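Ticket 2230: quilting machine skips stitches and shreds top thread
Opened: 2026-10-03
Product: Besovine longarm, Orkari stitch regulator
Status: waiting on customer

Problem as reported
Top thread shreds every few inches when stitching right to left. Left to right is fine. It started partway through a queen-size quilt, after a change to a new cone of Hjaltested polyester. The regulator shows error 162 and beeps, then clears when the machine is stopped.

Already tried by customer
New needle, size 16. Rethreaded twice. Cleaned the bobbin area and put in one drop of oil. Swapped back to the old cone, same result.

Step 1. Check the needle
Needle was turned slightly to the left. Customer set it straight and ran a test row on scrap with cotton batting. Fewer skips, still shredding.

Step 2.

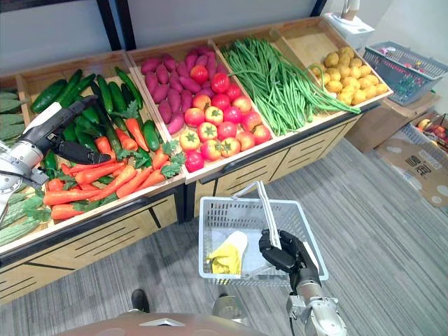
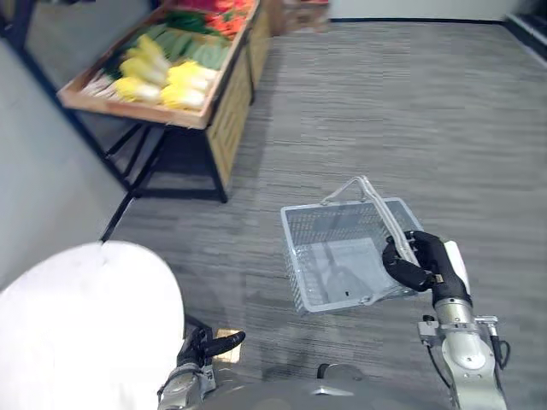
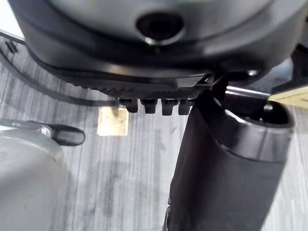
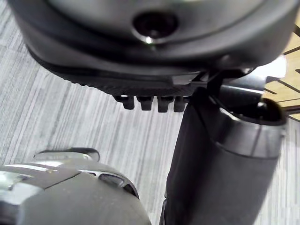
Step 3. Tension
Bobbin case dropped too fast on the hang test. Tightened the side screw a quarter turn. Top tension backed off until the knots sat inside the batting. Test row at 300 stitches per minute had no breaks in either direction. At full speed the thread broke again after about 991 stitches by the counter.

Step 4. Regulator
Error 162 means the side wheel is losing contact with the rail. Customer found lint and a bit of Flevow basting tape stuck on the wheel. Removed both. Error has not come back.

Step 5. Hook
Asked customer to run a cotton swab around the hook point with the power off. It snagged in one spot. Probably a burr from a needle strike in July. Sent the polishing instructions and a part number for a new hook in case polishing does not fix it.

Next: customer to polish the hook, repeat the full speed test and reply with the result.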